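Room Attendant, Part-Time (2 positions)
Merkano Training Center, Jimness

Merkano rents classrooms and meeting rooms to companies and evening schools. We are hiring two people to reset the rooms between bookings, starting in November.

The work is wiping whiteboards, refilling markers, straightening chairs and emptying trash. Most boards need only a sponge or a dry eraser. Boards with old marker on them get sprayed and wiped a second time.
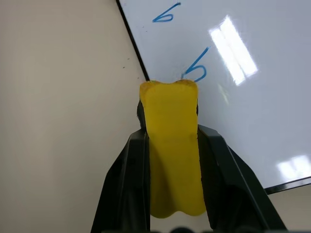

Shifts are 4 hours, beginning at 5 p.m. You will be on your feet the whole time and will need to reach the top of a wall-mounted board. No experience is required. Supplies and a work shirt are provided, and your first two shifts are paid training.

Attendants who stay through the spring term receive a $300 bonus. Free parking is available behind the Osix building.

To apply, pick up a form at the front desk or leave your name and phone number in the box by the Fung Street entrance.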